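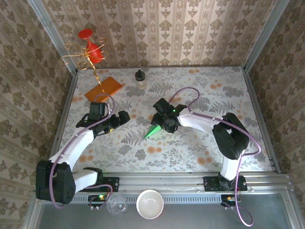
Keeping Cell 16 Straight

The two-arm cell at Drestgate gets its morning check before anything else in the building is switched on. Sorcha Tosh, who maintains it, starts with the rail. Both arms bolt to black plates on one length of aluminum, and every position the controller knows is measured from that length. If a plate has shifted, no amount of work on the joints will put it right.

She checks the plate bolts with a small torque wrench and looks at the paint marks across the bolt heads. A broken mark means the bolt has turned. In May she found one broken on the right-hand plate, and the logs showed that handover errors had been creeping up for the better part of a shift before it.

The joints come next. With the power off, each arm is moved by hand through its full range. Tosh feels for a notch or a dry patch, mostly at the elbow, which carries the forearm and gripper at full reach and wears first. With the power on, she sends both arms to their rest pose and reads back the joint angles. The service sheet, written by a former engineer named Ritchie, allows an error of 5 counts from the stored value. Anything larger and the joint is zeroed again.

Most faults on the cell are cable faults. Each arm has a purple cable that loops out from the gripper and runs back along the links to the base. The loop has to be long enough that the wrist can turn fully without pulling on the connector, and short enough that it doesn't catch on whatever is standing on the table. Tosh sets it with the arm stretched out, then folds the arm and checks for a tight bend behind the elbow. Cables are replaced after 2636 cycles of the full routine, whether or not they look worn. The number came from two early failures and has not been revised.

"You can't see a broken strand," she says. "You see an arm that drops out when it turns left, and then works fine on the bench."

Gripper checks take longer. The fingers are closed on a gauge block and the motor current is recorded, then the same is done with a tapered part. A taper is the harder test - the fingers touch along a narrow line, and any play in the finger mounts lets the part swing. The software, a package called Trolura, keeps a running plot of closing current for each hand. A slow rise usually means dirt in the slide. A sudden drop usually means a loose finger screw.

The table gets less attention than the arms but has its own page in the log. It is covered in printed cloth and the walls behind it are papered in a heavy pattern, and both count as part of the setup. A cloth that has crept toward the rail changes the height of the surface at its folds, so it is pulled flat and clipped again before each run.

The last step is a run of 100 pick-and-place moves at half speed, with Tosh standing at the stop button. The results go to Curkusora, the contractor that holds the spare joints, along with the current plots. If a joint has to be swapped, the replacement is fitted the same afternoon and the whole check is run again from the rail up.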